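Rullora picture frames and sorting tray: six months on

Reviewed by Attila Halász

I've hung a lot of cheap white frames in my life, and I went into this order expecting more of the same. We had a hallway to fill, my daughter had a drawer of prints waiting, and the Rullora set came up at $60 from Stakance with the tray thrown in. I ordered it in October, mostly for the price, and I've been telling people about it ever since!

Frames first. They're plain white, matte, with no fake grain and no shiny lip around the front. That matters more than I expected, because the hallway light comes in low around 8 in the morning and glossy frames throw it right back at you. These just sit there quietly and let the prints do the work. The sides are deep enough that they'll stand on a shelf or lean against the wall while you make up your mind about where things go (in our house this takes weeks).
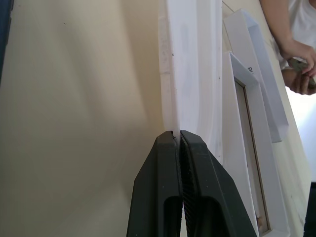
White does show marks, so wash your hands before you start. A damp cloth takes care of fingerprints, but a gray scuff from a shoe or a door needs one of those melamine sponges and a light touch. I rubbed too hard on one corner and left a shiny patch. My fault, and it's on the bottom where only the cat will see it.

Hanging them was easy. The hooks on the back are set at the same height on every frame - I measured, I'm that person - so once the first nail is in you can run a row along a pencil line and trust it. My neighbor Géza Somogyi came over with his level and found nothing to fix, and he looked pretty let down.

Now the tray, which I almost left in the box. I figured it was filler, and it has ended up being the part I use most. It's white plastic with a big oval hollow in the middle and a flat ledge around it. I drop hooks and nails in the hollow while I'm working, and the curved sides make it easy to sweep up the last few with a finger. The old Moynihan tray I had before was all square corners, and I was forever digging pins out of them.
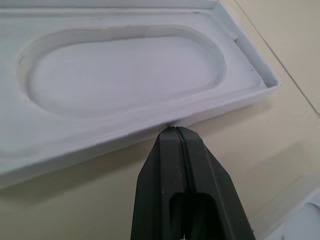

The tray on the table, with a couple of small dark marks on the side wall.

Complaints? A few small ones. The backing tabs are stiff and hard on the thumbnails, so use a butter knife. The instructions are one sheet folded so many times that the drawings land on the creases. And the tray is big - it won't go in a regular kitchen drawer, so mine lives on top of the bookcase.

I looked at the Idum frames too, at $98 for the same number, and they're lovely, but I couldn't see where the extra money went. I've already ordered a second Rullora set for the stairs, and this time I'm picking the prints before the box gets here.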